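I've been trying to do the dishes before lunch instead of after dinner. Three weeks in, the kitchen on Lockwood is easier to live with.

## Dishwasher first

I pull the door all the way down before I touch anything else. Mugs go in the rack, plates can wait in the sink rack.
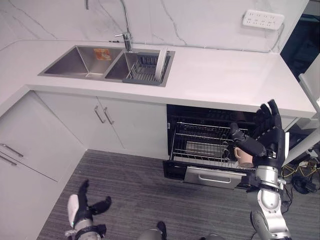
## The sink

A double sink was the one thing I asked for when we redid the counter. The whole job came to $3779, and the faucet was $141 of that. The wire rack sits over one basin, so cups can drain there and I still have the other one free. 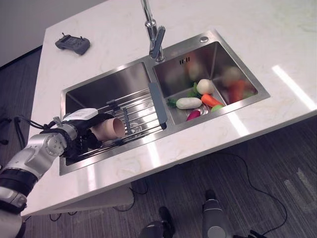
I rinse cups by hand and lay them on their side on the rods. Plates get a quick wipe.

The free basin is for vegetables. Tonight is soup: white radish, a turnip and a carrot.

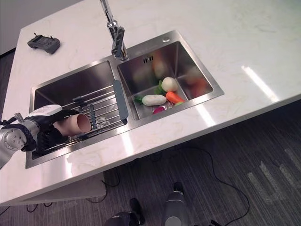
Yoga Pangaribuan gave me the recipe in March. I use less salt than she does and leave the turnip in big pieces. It needs almost an hour on low.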